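Household manipulation

Household manipulation is the branch of robotics concerned with chores: clearing tables, loading racks, putting the ketchup back. It has been described as nearly solved for about as long as it has existed.

Factory arms manage well because the parts arrive in the same place every time. Kitchens offer no such courtesy. The Jarska trials, begun in January, gave each machine 40 minutes to tidy a small table – a job most adults finish in two. Of 472 attempts, almost 46 percent ended with everything where it belonged. The Wavova entry was the fastest and also broke the most mugs. Byun's broke none, having declined to pick any up.

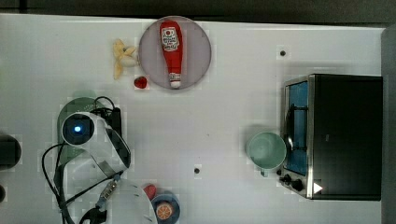
A robot arm over a tabletop with a toaster oven, a mug, dishes, a ketchup bottle and a peeled banana.

Soft fruit remains difficult, as do handles facing the wrong way. Virkska, which sells arms for packing lines, lists kitchen work under "future applications," a heading unchanged as of 9/4/22.

See also: Dishwasher; Grasp planning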